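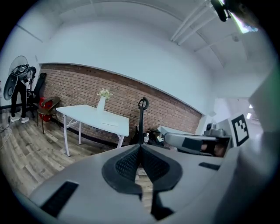

Why does an old signal generator drift for the first hour? Mostly heat. The coil and the tuning capacitor change size a little as the cabinet warms up, and the frequency moves with them until everything settles.

I spent most of October on a Savov Model 12, a tube signal generator built in Akville. Savov was a small shop. Jahangir Chowdhury, who lined up the sets there before they shipped, kept his bench notes, and his family let me copy the pages for this model. They are in pencil and hard to read in places, but they give the voltages at each tube pin, and the printed manual leaves those out.

Mine came with a hum on the output and a dial that read low at the top of the highest band. The hum was the filter capacitor. I left the old can on the chassis for looks and put new parts underneath. I also replaced 5 paper capacitors and the line cord. Three resistors had gone high, the worst one by 65 percent.

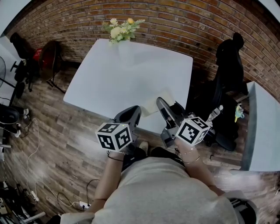
Two black grippers over a white table.

The dial took longer. Chowdhury's notes say to set the low end with the coil slug first, then the high end with the trimmer, and go back and forth until neither one needs touching. He let the set run around an hour with the cover on before he started. I tried it with the cover off, got a nice result, put the cover on and lost it again. So now I use a plastic tool through the holes in the side, the way he did.

The attenuator is a separate story. Savov bought these from Fakir, and the contacts are riveted. Cleaner and a strip of card got the first steps working. The last step still cuts out if you lean on the knob.
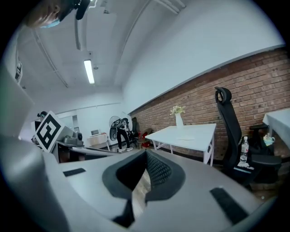

Gray gripper at the front, light blue face mask at upper left.

One thing I haven't sorted out is the tag inside the back cover, which says Zukaletti with a number stamped under it. The notes don't mention the name. It could be a dealer or a school that owned the set. If you have a Model 12 with the same tag, leave a comment and tell me the number.

Next on the bench is the power supply that came in the same box. The fuse holder is missing and somebody painted the front panel green.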